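Hand-held gripper vs. teleop for floor tasks
Forum: Robot Learning > Demonstrations

lomarance_dev
We're collecting demos for a sweeping and pickup policy at our Sullville site and can't agree on method. So far we have 244 episodes from the hand-held gripper and 46 by remote control. The hand-held ones take far less time, but tracking drops out when the gripper gets close to the floor. Anyone else seeing this?

kbuschmann
Yes. What kind of floor? Gloss is hard on visual tracking. The reflections move when you move, and the tracker picks them up as features.

lomarance_dev
Glossy gray tile, marble pattern, lights overhead. The bin and the push broom stay over by the wall.

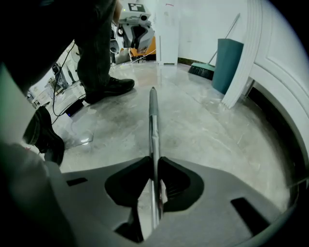 The tool is out ahead of you at that height, so you end up bending and your feet get into the wrist view. I don't know if that matters for training.

usari_fan
It matters. The robot won't have shoes in its view when it runs. I'd drop those episodes and go with teleop. You get the real joint limits too.

kbuschmann
Disagree. We left feet in over 962 episodes and the policy ignored them. Teleop on a floor task is slow and the operator can't judge depth. Half of ours had the gripper tapping the tile before the grasp.

usari_fan
Then your operators need more practice. Fulvio Amato on the Usari list had people doing clean pickups after 2 sessions.

kbuschmann
With a side camera, yes. Read his April post again.

tilt_pan
Try a longer mapping pass before you record. Walk the room slowly with the gripper at chest height, then lower it – don't start at the floor. Also check your exposure. Ours was on auto and every light overhead threw it off.

lomarance_dev
Exposure was on auto here as well. Fixed it and redid the mapping pass this morning. Dropouts are down but still there near the bin. I'll keep the teleop set for validation and post numbers when I have them.

usari_fan
Post the ones with feet separately please.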